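Small things on the desk: what a pair of robot hands taught me about tidying

Last updated: 5 November 2018

We use cookies to remember your settings and to see which tips get read. By carrying on you agree to this.

I have written before about the drawer by the cooker and the shelf in the airing cupboard, and quite a few of you wrote back to say that yes, very well, but what about the desk? The desk is where my own good habits go to die. There are pens, rubbers, little boxes of staples, the odd cube of sponge I use for damping envelopes, and by teatime none of it is where it started.

So I was very pleased when my cousin passed on a write-up from a project called Kerell, run by Sibusiso Swanepoel and his colleagues, who have been teaching robot arms to put small things away in an ordinary desk tidy. I read all of it over two evenings with a pot of tea, skipping the sums, and I came away with more useful advice than I've had from any number of books on clutter.

Their method is easy to follow even if, like me, you gave up physics early. A person guides the arms through a job many times over, and everything is recorded, both from a camera that watches the table and from a small one down by the hand. The computer then learns from the recordings and has a go by itself. They gathered 3326 recorded turns in all, which must have taken the patience of a saint, and then tested the arms on 431 fresh goes with the objects put down in different spots each time. 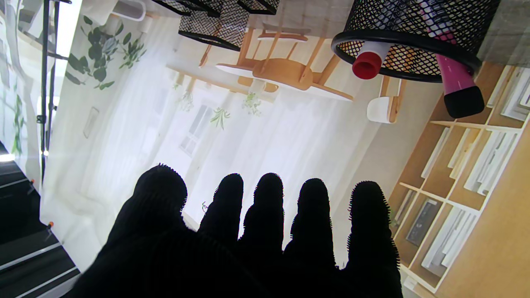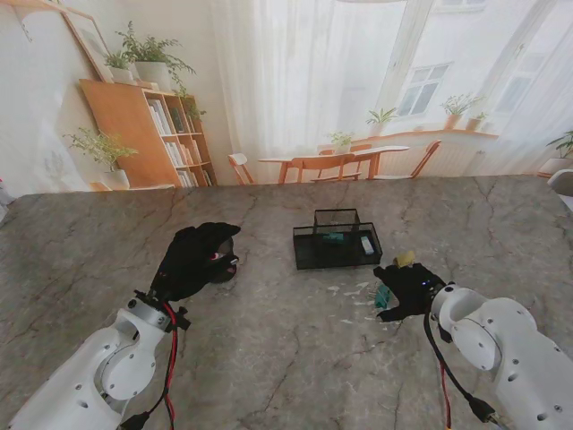 Robot hands and wire-mesh desk tidies. The first picture is the close view from down by a hand; the second takes in both arms and the table.

Of those 431 goes, 292 ended with the object in the tidy at the first attempt. Another 99 got there on a second try, and the rest were put down as misses. Sibusiso Swanepoel is quite plain in his notes that he had hoped for better, but what interested me was the list of where things went wrong, because it might as well have been a list of what goes wrong at my house.

The commonest trouble was the far compartment. When the hand had to reach over a low front tray to get to a tall section behind, it was apt to let go too soon and drop the thing in the tray. I do exactly this with the scissors! I have now turned my own tidy round so the part I use most is nearest my right hand, and put the stamps and spare nibs (which I want perhaps once before December and then forty times in a week) at the back.

The next trouble was picking up anything small that lay flat. The hands did best when they came in low and slid the object a little way before closing on it. Try it with a rubber or a paper clip on a smooth table. Lay your fingers down flat beside it, draw it towards you, and pick it up as it moves. My mother's hands are stiff in the mornings and she finds this a good deal kinder than pinching. If your table is very slippery, a square of felt or an old table mat under the work gives you something to slide against.

Squashy things were a puzzle of their own. Grip a sponge too hard and it springs out as you let go, and the write-up says the better recordings were the ones where the person guiding the arm opened the hand slowly. I tried it with my envelope sponge and it's quite true. Open slowly, and low down, with your fingertips already inside the compartment.

Then there is the matter of the two hands. The team compared goes where one hand did everything with goes where the second was allowed to steady the tidy, and the steadied ones came out ahead. A light wire tidy skates about dreadfully when you poke something into it. I have stuck four dabs of white tack under mine, from the Lema shop on the corner, and it hasn't budged. A rubber band stretched round the base works nearly as well — two bands if it's a tall one.

A few odds and ends I noted down as I went along:

Put marker pens in a pot by themselves. They are taller than everything else and they tip a shallow tray.

Dust gets into wire mesh and stays there. A dry pastry brush shifts most of it, and an old toothbrush does the corners.

Wipe the table before you tidy. I used to do it after, and swept half the staples on to the carpet.

If you share a desk, agree which compartment is for what and leave one empty for whatever turns up.

The team mean to try cutlery next, and I have asked my cousin to send me that one too. I've a drawer in mind for it.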